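2005-12-26, bench notes

Finally got the botanical sheet down on the work surface and I love it! Off-white ground, line drawings in grey and dark, and so much nicer to look at than the bare top. Meron Tamiru picked the pattern out of the Firken samples back in August and I grumbled at the time. I take it back.

Trimmed 277 mm off the long side with the new blade. Cut came out clean. The offcut is rolled up on the shelf over the sink, please don't toss it, I want it for drawer liners.

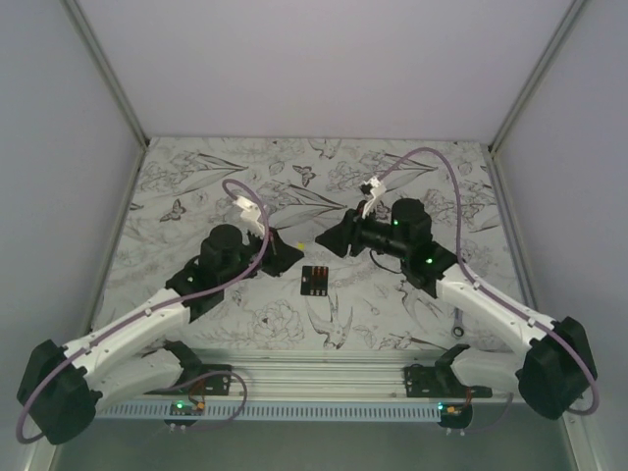

How do we get fold lines out of a printed sheet like this one?
Lay it face down on a towel and go over the back with a barely warm iron, then leave it under the big Sisow catalogs overnight.

Tried two ways of holding the corners before settling. Putty left a lump you could feel with a thumb. Thin double-sided tape is the winner, and it peels off the top with no gunk (tested on the offcut first).

The small tray goes on the sheet, and I like it there. The leaves and stems make a pretty good backdrop for little things!

Still to do: wipe test with the mild soap, 1000 strokes, same as we did for the Bạch sheet. Ask Meron if Kurkatden still sells the wider roll, would be great to do the side bench to match.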